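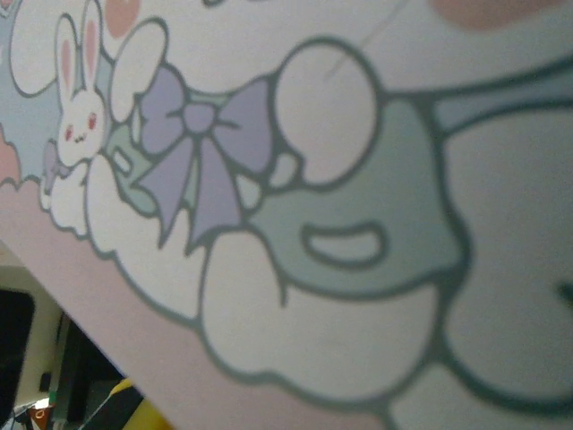 Packing cell handover: who clears the bench?
Forum: Small Site Automation

jomis_packer
We run two manual benches and one arm, all on printed gift cartons. Since April the arm does the plain picks and the people do folding, inserts and anything with a ribbon or tissue. Output for last week was 2311 cartons, of which the arm handled 627. Management at Getach read that as a poor return. I read it as one person no longer reaching across a bench all day. Interested in how others split the work.

bravo_line2
627 out of 2311 is low for a cell that has been in since April. What is the limit? Cycle time, grip failures, or waiting for stock?

jomis_packer
Waiting, mostly. The arm will not start until the surface is clear, and the folder has to stop folding to clear it. Grip failures are logged separately and are few. Printed card is the worst of them – the vision step sometimes takes a drawn outline for a carton edge.

pereyra_m
Then your folder has become the arm's assistant and you should say so in the job description. We had the same thing. Three people were told their work would be lighter. It was lighter, but it was also broken into pieces of a minute or two, and they disliked it more than the lifting.
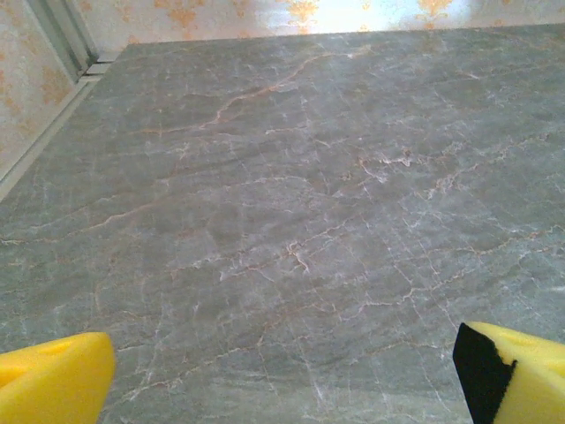

jomis_packer
Fair point on the interruptions. We tried batching the clearing, so the bench is only reset at the end of a run of one carton design. Waiting fell, but the folder then had a large pile to move in one go.

bravo_line2
I don't agree with pereyra_m that it belongs in the job description. Write it down as a duty and it is permanent. Put a second surface in and alternate. Our count went from 1000 to 1861 a week on the same arm and the same staff.

pereyra_m
A second surface needs floor space and another guarding check. Not every site has either. And 1861 says nothing about how the shift feels at four in the afternoon.

nidia_e
Nidia Espinoza, shift lead at the same site as the first poster. The folders asked for one thing, a pause button on their side of the bench. It was fitted on Friday. The arm's count has dropped a little and I have had no complaints from the folders so far. I would keep it.

bravo_line2
Dropped by how much?

nidia_e
Too early for a figure. I will post one after a full week.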